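Resealing the pantry: notes on moisture and dry goods

The kitchen in the Potthorpe house sits on the north side and has one outside wall. In winter it is dry enough that bread goes stale on the counter overnight. From May on, the humidity meter on the shelf above the flour reads 65 percent or higher most mornings, and anything in a folded-over bag starts to change. Crackers go first, then brown sugar, then the cheaper brands of instant coffee.

I spent last summer weighing things to find out which packages leak. The method is simple. Put 200 grams of plain white rice, dried in a low oven and cooled, into the package being tested. Close it the way it would normally be closed. Weigh the whole thing on a kitchen scale that resolves to a tenth of a gram, leave it on the shelf, and weigh it again every morning at 7. Any gain is water. Dried rice picks up moisture steadily and does not clump, so it can go back in the oven and be used for the next run.

The scale is a Lunder, the flat kind with a glass top. It drifts by two or three tenths over a day as the room warms up, so I keep a steel reference weight next to it and subtract the error. The reference is stamped 1,000 grams and I have no way to check that, but only the change matters for this purpose.

The first result was that the closure matters more than the material. A heavy foil-lined coffee bag with the top rolled down and held with a clothespin gained nearly as much in a week as a plain paper bag with the same treatment. The film itself passes very little water vapor. The roll does not close the corners, and air moves in and out of them each time the room changes temperature. A thin freezer bag with a decent zipper did better than the foil bag by a wide margin.

The second result was that the zipper has to be clean. A few grains of sugar in the track hold it open enough to show up on the scale by the third morning. I now wipe the track with a dry cloth before closing. 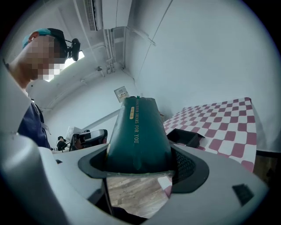 Can you keep using the original wrapper once it has been opened?

For a few days, provided the wrapper goes inside something that seals. Left by itself, an opened wrapper should be treated as a dust cover.

Heat-sealed wrappers are a separate case. Before opening, most of them are very good. The weak point is the fin seal along the back, where two layers of film are pressed together, and specifically the place where that seal crosses the end seal. There are more layers there and the heat does not always reach the middle. To find a leak, hold the package under water in a bowl and press gently. A slow string of bubbles from the corner means the seal was never complete. I only do this with packages I plan to empty the same day.

Resealing with a household heat sealer works on some films and not others. I have a Clukness bar sealer, a basic one with a dial from one to eight. Plain polyethylene bags seal at three. Crinkly laminated film usually needs six and a full two seconds of dwell, and then ten seconds with the bar held down after the light goes off. Lifting the bar early is the most common cause of a bad seal. The film is still soft and pulls apart under its own weight.

Some wrappers have a coating on one side only. Fold one of those over and try to seal it to itself, and the outer faces will not bond at any setting. Cut the package straight across at the top when opening it and the two inner faces can be brought back together. Tearing it down the side ruins that option.

For long storage I moved to rigid jars with a rubber gasket. I bought a set of Chu jars, the square ones, in two sizes. With the same rice, the large jar gained 0.3 grams in four weeks, which is the same size as the drift in the scale and so might be nothing. The small ones were uneven. One of them gained 2.1 grams over the same period. The gasket had a molding seam on the sealing face. I turned it over and the gain stopped.

Desiccant packets help only if the container is already tight. In a leaky bag they fill up with water from the room within days and then do nothing. I recharge mine in the oven at 250 degrees for two hours, spread out on a tray, but only the loose beads in cloth pouches. The paper or plastic packets that come in shoe boxes should not go in an oven.

The notebook from the summer has 158 weighings in it. I typed them into a spreadsheet and the only column I still look at is grams gained per week, sorted by closure. Best to worst: gasket jar, clean zipper bag, heat-sealed bag, screw-top plastic tub, snap-lid tub, clip, rubber band, folded and left alone. The heat-sealed bags come third because two of my own seals failed early in the test. Without those two they would be level with the jars.

Next is the freezer, where the problem runs the other way and the food loses water to the air. The rice method will not work there. I am considering cubes of plain bread, weighed frozen, with the bag wiped free of frost each time. The Lunder does not like cold objects on the glass, so a cork mat has to go on first and be zeroed out.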